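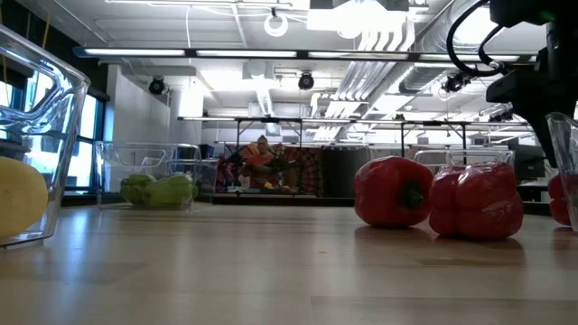 Grastingate pick fault

By Nabila Amrani
July
Reading time: 2 min

The Grastingate pick fault was a grasp-confirmation error in a two-finger robotic sorting cell operated by Grunus at its Nedamham site. The cell sorted bell peppers by color into clear plastic bins. The fault caused the controller to log a successful pick when the fingers had closed on plastic wrap or had pressed on a pepper from above without holding it. It takes its name from Grastingate, the control software in which it was found.

Background

Grastingate judged a grasp from two signals: motor current in the gripper and the gap between the fingers at the end of the closing stroke. A pick was confirmed when the current rose above a set threshold and the gap stayed wider than 8 mm. The overhead cameras were used to locate produce before the approach and played no part in confirmation.

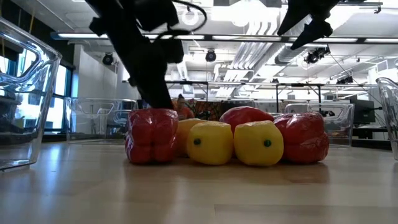
Bell peppers are a difficult shape for this method. The shoulders are lobed, the walls are hollow, and the skin gives under load. A finger that lands on the shoulder drives current up as the pepper is pushed against the table, and the other finger may stop short of full travel. Both conditions for a confirmed pick are then met with the pepper still on the table.

Discovery

The fault was noticed by Said Berrada when bin totals did not agree with the cell log. In a review of 2,861 logged picks, over 600 had no matching item in a bin. Most involved red peppers, which at that time were supplied partly in wrap by the grower Ait Ali. Loose folds of film bunched between the fingertips and held the gap open.

A second effect was considered the more serious one. After a false confirmation the arm moved to the bin at full transfer speed, and the downward force limit was not restored until the release step. If the operator stopped the cycle during the transfer and restarted it, the next approach ran with the higher limit. Several peppers were crushed and one bin rim cracked. No injuries were reported.

Correction

Brynhildur Hallgrímsson and Abdelkrim Ashour revised the confirmation routine. The arm now lifts 7 cm at reduced speed and compares wrist load before and after the lift. The force limit is reset on every stop, including operator stops. Wrapped produce is sent to a separate program with a wider approach angle.

A remaining weakness is the handling of two peppers in contact, where one may be lifted briefly with the other. The case is listed as open in the release notes.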